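Asunto: Re: Jornada de puertas abiertas en Costport – programa y dudas técnicas

Buenas tardes a todos:

Contesto al mensaje del martes con lo que pude anotar en la visita a Flindard. Pego primero la parte que voy a responder y recorto el resto.

> Los que no podemos desplazarnos a Costport agradeceríamos un resumen
> algo más concreto que el folleto. En particular:
>
> - si la demostración de Elley es teleoperada o autónoma;
> - con qué frecuencia de control trabajan;
> - si el entorno se prepara entre un intento y el siguiente;
> - si Dimitrov va a publicar los registros, y en qué formato.
>
> En la jornada del año pasado todo se hizo sobre un banco con piezas
> de calibración y no se pudo sacar ninguna conclusión sobre objetos
> corrientes. Si este año es lo mismo, nos ahorramos el viaje a la
> segunda sesión.

Voy por orden.

Teleoperada o autónoma. Las dos cosas, en bloques separados. Por la mañana hubo teleoperación con dos brazos maestros, y después de la pausa se pasó a la política entrenada con esos mismos datos. El cambio de un modo a otro se anuncia por megafonía y aparece además en la pantalla de supervisión. Durante el bloque autónomo el operador se queda sentado con la mano en el paro de emergencia y los brazos maestros desconectados.

Frecuencia de control. El lazo de bajo nivel cierra a 200 Hz. La política emite órdenes a 10 Hz y un interpolador rellena entre consignas. Pregunté por el retardo de extremo a extremo y me remitieron a la documentación, que no estaba disponible en la sala. El interpolador es lineal en espacio articular – lo comento porque el año pasado se habló en esta lista de splines, y ya no se usan.

Preparación del entorno. El panel y la mesa no se mueven. Los objetos pequeños se recolocan a mano entre intentos, sin plantilla, dentro de una zona acordada de antemano. A mí me parece una variación moderada: suficiente para que no sirva reproducir una trayectoria grabada, insuficiente para hablar de generalización. No hubo ningún intento con la mesa girada, y lo eché en falta.

Registros. El conjunto que Dimitrov tiene en revisión consta de 634 episodios. Incluye posiciones articulares, apertura de las pinzas y vídeo de la cámara de cabeza. Los pares no se publican. El formato no está decidido; me hablaron de un contenedor propio con un conversor, y les dije que en esta lista preferiríamos algo que se pueda leer sin instalar nada suyo. Tomaron nota, sin compromiso.

En cuanto a las piezas de calibración, este año no las hay. Se trabaja con cosas de casa: lo que parecen llaves, un mando a distancia, recipientes pequeños. El panel vertical con ganchos redondos es lo que más discusión provocó, porque obliga a trabajar con objetos que cuelgan y oscilan. La mesa plantea un problema distinto: objetos de alturas distintas, algunos muy juntos, y una superficie clara que refleja parte de la luz de la sala. Un asistente preguntó si habían considerado un tablero mate. Respondieron que no, que el reflejo forma parte de lo que quieren medir.

Los fallos que vi en el bloque autónomo fueron de 3 tipos: cierre de la pinza antes de tiempo, aproximación correcta con orientación errónea y parada por límite de par. El último lo tratan como fallo en el recuento, aunque el brazo se detenga bien. Me parece el criterio adecuado y conviene tenerlo presente al comparar con cifras de otros grupos, donde a menudo esas paradas se descartan.

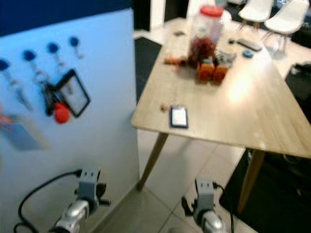

¿Por qué separa Elley el recuento de los objetos colgados del de los objetos apoyados?

Porque los modos de fallo son distintos. Un objeto apoyado conserva su posición mientras no se lo toque, y el error viene casi siempre de la estimación inicial. Uno colgado puede desplazarse con el primer contacto y exige corregir durante el cierre, con lo que la tasa conjunta dependería sobre todo de cuántos intentos de cada clase se hubieran programado.

Quedan dos puntos sin contestar: el retardo y la licencia de los datos. He escrito a Flindard por ambos y reenviaré la respuesta a la lista cuando llegue.

La segunda sesión es el jueves, con el mismo montaje. Para quien dude si ir: el bloque autónomo es el que merece el viaje, y desde las primeras filas se siguen bien las pinzas. Si alguien va, que pregunte por favor si la cámara de cabeza se recalibra entre bloques. Yo me olvidé.

Un saludo.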